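Ticket 390: la pinza derecha no cierra por completo en simulación
Estado: en curso
Componente: controlador de pinza / escena de mesa con dos brazos
Abierto por: Meriem Ouali
Asignado a: Ayman Cherkaoui

Descripción
Al sustituir el controlador Valtik por el Skodness, la pinza derecha se detiene al 84 % del recorrido de cierre. La izquierda completa el recorrido con los mismos parámetros. Sin errores en consola.

Pasos para reproducir
Cargar la escena de mesa con el perfil Skodness.
Llevar el brazo derecho a la pose de espera.
Enviar cierre total sin objeto entre los dedos.

Registro
09:40 M. Ouali: reproducido en 5 de 5 intentos. Con Valtik no ocurre.
10:15 A. Cherkaoui: descartada colisión con la estructura turquesa. Desactivada su malla, mismo resultado.
11:05 A. Cherkaoui: el perfil derecho hereda el límite articular de la pinza Zimara. Corregido en local, pendiente de repetir la serie.
11:30 M. Ouali: adjunto vista de la cámara cenital para comprobar la pose antes de lanzar el cierre. 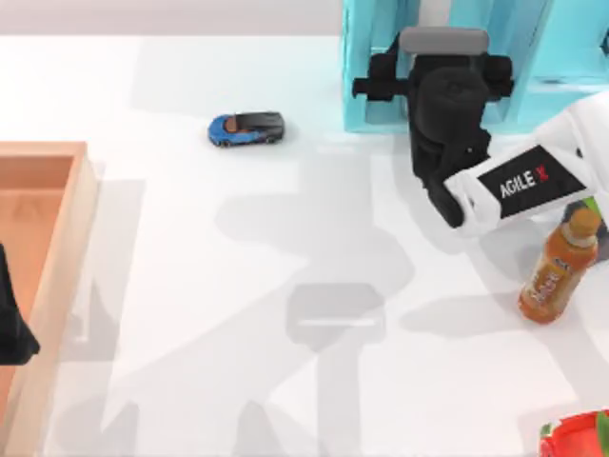 Fig. 1. Render de la escena: brazo derecho con la pinza hacia la mesa, coche azul y botella.

11:50 A. Cherkaoui: pose válida para la prueba. No mover los objetos entre series.
12:10 M. Ouali: de acuerdo. Repito con ambos controladores y subo las 2 trazas al repositorio Erraji.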